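The Long Lunch Is Dead. What We Eat Instead

By Cameron Ashby
Jan 18, 2023

Eleven-forty, Randgate business park, and the microwave line is already out the kitchen door. Soup, mostly. Somebody's fish. A guy in a fleece holding a burrito like a baby, staring at the clock.

Lunch used to be an hour. Ask anyone over fifty. My first job, we walked to a diner, sat in a booth, ordered pie if it was Friday. Now? I ate a granola bar in an elevator this morning and called it a meal. Wrote half of this with a sandwich in my left hand. Crumbs in the keyboard, still.

So I spent December asking people what they do in the middle of the day. Not a survey. Just me, a notebook, a lot of cold coffee.

Solange Vidal does payroll at Tekotel. Desk, every day, same chair. "I tell myself I'll go out when the month closes," she told me. "Then it's the next month." She keeps crackers in one drawer and hot sauce in the other. Good hot sauce too, she made me try it. Her break is 90 minutes on paper, left over from an old contract. She takes maybe a quarter of it. Never asked for the rest back, never thought to.

Yusri Mandagi went the other way. He sells flooring out of a showroom on the east side, and at noon he locks the door. Sign in the window, lights off, gone. Sits in his car by the river with rice and whatever his wife packed. Radio on. He figures he loses a sale now and then. Doesn't care much. "They come back," he said. "It's a floor. They still need it tomorow."

I liked him a lot. I also could not do it. I tried for a week, made it to day 2, then answered an email at a picnic table and that was that.

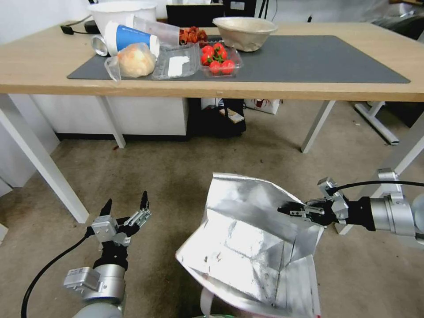
Part of it is the food. Desk food has its own rules. One hand only. No steam. Nothing that drips on a contract. You end up with bread things, dry things, things in wrappers, and by three o'clock you're hungry again and mad at everyone. The shops know it. Miah, the little market downstairs from our office, moved its salads to the back last fall and put the grab stuff by the register. Sales went up, the manager says. Lines got shorter. People stopped chatting in them, which she misses a bit.

And part of it is the calendar. Noon used to be safe. Then the meetings crept in, first the "quick" ones, then the ones with slides. Tamsin Ellery runs a scheduling team at Alteck and went through the whole company's calendar for the year. Found 1,711 meetings booked across the lunch hour. She printed the number on a sheet of paper and taped it up outside the conference room. A director took it down. She taped it up again. Bigger font.

Since then, a rule: nothing between twelve and one. It mostly holds. Some folks grumble, the West Coast office especially, thier noon is nobody else's noon. Fair point. No fix for that yet.

What do they do with the hour? Ellery laughed at that one. Plenty still eat at their desks. A few walk the parking lot. One group plays cards, loud, and has been asked to keep it down. She takes a nap in a stairwell and would rather I didn't say which.

Tamsin Grimshaw, other Tamsin, cooks at a school and has fed people at midday for most of her working life. Her take was short. Kids talk when they eat. Teachers don't, they grade. Put a teacher at the long table with the kids and she'll eat the whole plate. Put her at a desk and half of it goes in the trash. Grimshaw sees the plates come back, so she'd know.

She invited me to come sit at the long table. Chicken, green beans, a roll. The boy across from me had a theory about sharks and took 3 rolls to explain it. I finished everything. Left my phone in my coat and only noticed out in the parking lot, two missed calls, both from my editor, asking where this piece was.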